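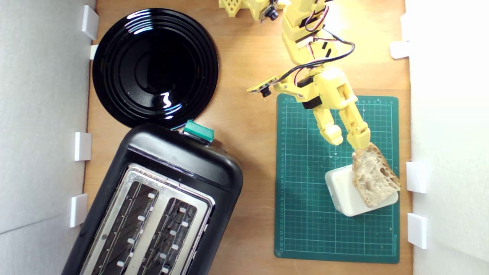

The Bendex two-slot on the worktable, with the black plate standing by.

My last toaster died in September, in the middle of a bagel, and I bought the Bendex the same evening because it was 17 dollars off and I was hungry. That is the extent of my research. I mention it so you know what kind of reviewer you are dealing with.

It is a black two-slot toaster with a teal-green cap on the lever. The teal is the only attempt at personality and I have come around to it. On a dark counter at six in the morning, with one eye open, you can find the lever. My old toaster had a black lever on a black body and I used to pat it down like a customs officer.

The top is a brushed metal plate set into matte black plastic. The metal looks good for as long as it takes you to make toast. After that it collects crumbs and the kind of fingerprints that could be used in court. A damp cloth gets rid of them when the thing is cold and unplugged. The matte plastic is more forgiving, though flour shows on it, and I bake on weekends, so flour shows on it.

Toasting, then. The dial goes up to 7, and the useful part of it is between 3 and 4. At 2 you get bread that has been told about heat. At 3 you get an even, light gold. At 4 you get what I would call toast. I tried 5 once on a slice of rye and had to open a window, and I have no plans to visit 6. Sandwich bread comes out evenly on both sides, with a paler strip across the top if the slice is tall. Turning it over halfway fixes that, if you are a person who gets up to turn toast.

The left slot runs a little hotter than the right. It isn't much, but there are two of us in the house and we like our toast different shades, so we have assigned slots. Britta Sauerland, who shares the kitchen and the electric bill, has the left. She likes hers the color of a saddle. I have the right, and a long-running complaint that she puts frozen waffles in mine.

Bagels are where I'd knock off a point. A supermarket bagel half goes in fine. The ones from Quiambao, the bakery by the bus station, are built on a more generous scale and have to be persuaded. Once in, they toast well. Getting them out again involves the lever, which does lift a bit higher than its resting spot, and some language. English muffins drop down far enough that you want wooden tongs. Pop-up is loud. The dog has stopped leaving the room, so either it has mellowed or he has.

The crumb tray slides out of the back and works exactly as a crumb tray should, meaning I forgot it existed for a month. The cord is short. If your outlet is behind the fridge, measure first. Mine reached the worktable with nothing to spare, so the toaster now lives next to my cutting mat, and I have found sesame seeds in places along the grid where sesame seeds have no business. I do paper crafts on that mat. One birthday card went out with a crumb laminated into it and I let the recipient think it was deliberate.

The plate deserves a line too, having arrived the same week. It's a Beswood, round, black, glossy, with raised rings running around a flat middle. Butter collects in the rings and stays there like rainwater in a tire. It is a handsome plate and I would not eat toast off it again. For olives, possibly.

I looked over the reviews before writing mine, all 357 of them, and a surprising number compare the Bendex to the Sisevex, which costs more and has a countdown display. Kaja Lapiņa from my card-making group owns the Sisevex and brought it over one Monday so we could run them side by side with the same loaf. Hers was more even from top to bottom. Mine was faster. The countdown turned out to be stressful, with three adults standing over an appliance watching the numbers drop. Neither of them could handle the Quiambao bagel gracefully, and hers had the better excuse for its price.

Buy it if you eat ordinary bread and have an outlet nearby. Skip it if your mornings are mostly bagels. I'm giving it four out of five, and the missing one is for the cord. The bagel point I've decided to take up with the bakery.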